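**Household Skills, handout for unit 3: Packing a shopping bag**
Course leader: Grigoris Athanasiadis

Please read this before the practical part. You will pack one cloth bag with fruit, vegetables and a small snack. The time is 10 minutes for packing and 20 minutes for discussion.

**1. Prepare the table**

Put the bag in the middle, with both handles up. A canvas bag has no stiff walls, so it falls together if the handles are left down. Lay the produce at the side, where you can reach all of it without walking. I prefer a low tray for the round things, which like to roll, and a basket for the longer vegetables. 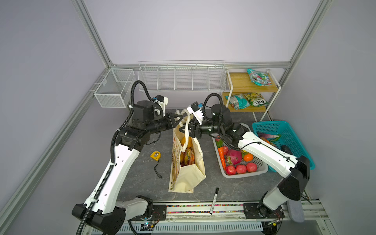 *Fig. 1. Bag with the handles lifted, produce in the tray and the basket to its right.*

The tape measure is for exercise B, where you measure the opening of the bag and its depth. Write both numbers in your notebook. The marker is for labels only; please do not write on the canvas.

**2. Order of packing**

- Carrots and other hard vegetables go to the bottom.
- Apples and oranges come next. Choose the big ones first.
- Leafy vegetables stand along the side.
- Tomatoes and snack packages go in last.

Many students put the tomatoes in early, as they are small and near the hand. Look into the bag before each new piece. If a tomato is already lying in a fold of the cloth, take it out, or place the next fruit beside it and never over it.
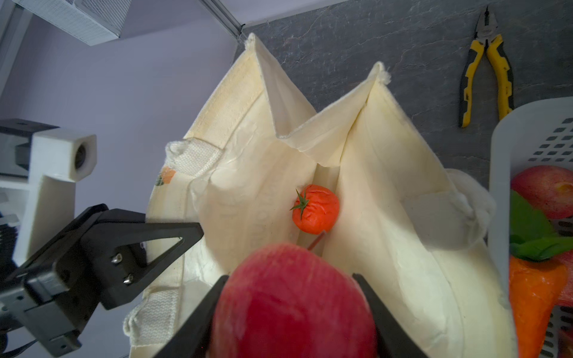 A large apple should be lowered until it touches the cloth, and only then released. Even a short fall can bruise it, and the brown place will show some days later. Keep the handles outside the opening during this work. A handle that hangs inside catches the fruit and pulls it to one side.

**3. Weight**

For exercise C, every bag gets 300 g of potatoes in addition. Pack again from the beginning and compare how the bag hangs from your hand. If it leans, move the heaviest piece toward the center.

**4. For the next lesson**

Bring one bag from home, of any material. Write down what you usually carry in it, and in which order you put the things inside.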